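Suchbegriff eingeben Suchen

Zumska im Abo: Fragen und Antworten vor der Bestellung

23/06/2020 — von Rokeya Jayawardena
Lesezeit: 4 Minuten

Seit Januar verkauft Pelonitz sein Lernpaket Zumska an Schulen, Werkstätten und Leute mit zu viel Freizeit. Wir bekommen dazu viel Post, meistens mit der Frage, ob sich das lohnt. Die häufigsten Punkte stehen auf dieser Seite, beantwortet nach unserem Test und nicht nach dem Prospekt.

Was ist Zumska überhaupt?

Eine Software, mit der man einem simulierten Greifarm Aufgaben beibringt: greifen, schieben, stapeln, sortieren. Dazu gehören eine Aufgabensammlung, ein Handbuch und der Zugang zum Forum. Auf der Verpackung steht »Robotik komplett«. Das ist großzügig formuliert, denn einen Roboter enthält das Paket nicht.

Was kostet es?

Die Einzellizenz 300 Euro, die Klassenlizenz 499 Euro. Beide gelten ein Jahr. Wer danach nicht verlängert, kommt an seine eigenen Aufgaben nur noch lesend heran. Im Bestellformular erfährt man das erst auf der letzten Seite, im Prospekt überhaupt nicht.

Wie viele Aufgaben sind dabei?

Beworben werden 40. Die Zahl stimmt, wenn man jede Variante mitzählt. »Würfel nach links schieben« und »Würfel nach rechts schieben« sind bei Pelonitz zwei Aufgaben. Uns kam die Sammlung nach dem ersten Nachmittag deutlich dünner vor.

Wie sieht eine typische Aufgabe aus?

Der Arm steht an einer leeren Tischkante, davor liegen Blöcke in verschiedenen Farben und Größen. Man schreibt eine Anweisung oder ein kurzes Skript, startet den Lauf und bekommt am Ende eine Punktzahl. Warum es 60 oder 80 Punkte geworden sind, verrät das Programm nur in einer Protokolldatei, die man selbst suchen muss.

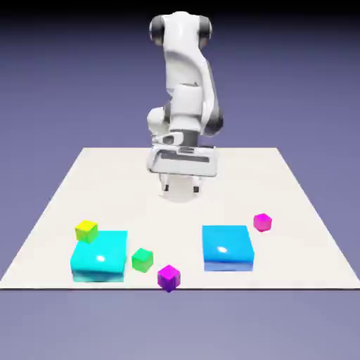 Sortieraufgabe in der Simulation: kleine Würfel, zwei große Blöcke, der Greifer ist geöffnet.

Ist die Grafik so gut wie versprochen?

Sie ist sauber und aufgeräumt. Glanzlichter auf den großen Blöcken, ein weicher Schatten unter dem Greifer, dahinter ein Farbverlauf. Zum Lernen reicht das völlig. Von »fotorealistisch« würden wir nicht sprechen, der Hersteller tut es auf jeder zweiten Seite. Eine echte Tischplatte hat Kratzer, und über einer echten Werkbank hängt eine Lampe, die blendet. Wer Bilderkennung üben will, sollte das im Kopf behalten.

Kann ich das Gelernte auf einen echten Arm übertragen?

Laut Pelonitz »mit einem Klick«. Gemeint ist eine Exportfunktion für den Tischarm von Skudik, der getrennt verkauft wird. Wir haben den Export ausprobiert. Die Datei kam an, der Arm bewegte sich, und der Würfel blieb liegen, weil die Greifhöhe nicht passte. Nach einer Stunde Nachjustieren klappte es dann. Ein Klick war es jedenfalls nicht.

Für andere Arme gibt es keinen Export. Auf Nachfrage hieß es, das sei »in Planung« — denselben Satz haben wir schon im Januar bekommen.

Läuft es auf meinem Schulrechner?

Wahrscheinlich, aber langsam. Auf einem älteren Büro-PC ruckelte die Ansicht merklich. Man kann die Schatten abschalten, das hilft. Eine Testversion gibt es nur auf Anfrage, und die Anfrage landet im Vertrieb. Rechnen Sie mit einem Anruf.

Brauche ich Vorkenntnisse?

Der Hersteller sagt nein. Die Einsteigeraufgaben gehen tatsächlich ohne. Sobald gestapelt wird, braucht man Skripte, und das Handbuch behandelt sie auf zwei Seiten. Ohne das Forum wären wir da nicht weitergekommen. Die Antworten dort schreiben übrigens vor allem andere Kunden.

Was ist mit dem Zusatzpaket von Patwary?

Patwary bietet eigene Aufgaben und gedruckte Arbeitsblätter für Zumska an. Die Arbeitsblätter sind ordentlich, stellenweise besser als das Original. Ärgerlich finden wir, dass sie eine Lücke füllen, die bei diesem Preis keine sein dürfte. Wer eine Klasse unterrichtet, wird sie vermutlich trotzdem wollen.

Kann ich zurückgeben, was mir nicht gefällt?

Nur solange der Lizenzschlüssel nicht eingelöst ist. Ohne eingelösten Schlüssel lässt sich das Programm aber nicht starten. Verlangen Sie vorher die Testversion, schriftlich.

Also kaufen oder nicht?

Für eine Schule mit einer Lehrkraft, die Skripte schreiben kann und mag: vielleicht, und dann gleich die Klassenlizenz. Für Einzelne würden wir warten, bis der Zugriff auf eigene Aufgaben nach Ablauf geregelt ist. Wir haben Pelonitz dazu zweimal geschrieben. Sobald eine Antwort kommt, wird dieser Abschnitt ergänzt.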